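# Top-loading machine: frequently asked questions

Last revised 2019-03-23. Applies to the shared laundry at Kerkden. The front loaders at Bastholm have a separate page.

### How full can the drum be?

Fill to the top row of holes in the inner drum, without pressing down. Bulky items such as the Skendance bath mats go in alone.

### Where does the detergent go?

In the dispenser inside the drum, at the back. Liquid only. Powder left a crust in the channel in January and is no longer stocked.

### How much detergent should I use?

One cap is 60 ml and covers a full load. Use half for shirts and thin cottons.

### Why does the display stop at 2998?

The cycle counter rises in steps of 2 and should reset at 3000. If it stays at 2998, switch off at the wall, wait a minute and switch on again. The wash programme isn't affected.

### Can I add something after the start?

Yes, until the first drain. Press pause and wait for the lid lock to click.

### Should the lid be left open?

Yes, between loads. Check the rim for trapped sleeves before closing it for the next wash.

### Is there a right way to take clothes out?

Lift one item at a time, straight up. Light fabrics should be held at two points so that the weight isn't carried by a single seam. If a piece resists, turn the drum by hand; it is usually wound round a neighbour.

### Who do I tell about a fault?

Write it on the Moroz service card with the programme used and the counter reading.

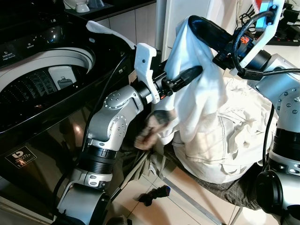
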